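## Clirnesgate

The shop on Clirnesgate closed at five, but Femi Dauda kept the back bench going until the bus was due. The computer had come from the office at Vimby, where it had run the payroll for longer than anyone there had worked. They wanted the files off it. They did not want the computer.

He had been told to do it in order. Drives first, then memory, then the processor. Every part had its own place in the grey tray, and you didn't put one down anywhere else, not even for a second. He had lost a screw in June and still heard about it.

The tower lay on its side with the panel off. He thought it looked smaller that way. A blue cable ran through the drive cage, and the socket in the middle of the green board stood open with its lever up.

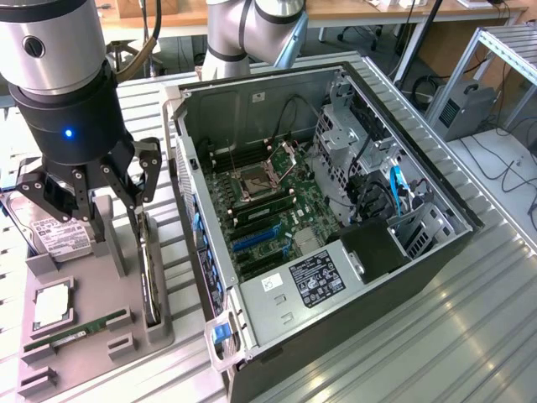 ## The label

He got the lamp closer and read the label on the drive twice. Then he wrote the number in the book, under Vimby, and put 80 next to it for the fee.

His phone rang. It was the woman from the payroll office.

"Is it all there?" she asked.

"I don't know yet. I haven't plugged it in."

"There's a folder called Bikine," she said. "It isn't payroll. It's mine -- letters, mostly. I'd like that one first."

"Do you want it kept apart from the rest?"

She took a while to answer. "Yes. Please."

He wrote Bikine in the book and drew a line under it. The bus went by outside. There would be another in 30 minutes. He pulled the stool up and went to find a cable.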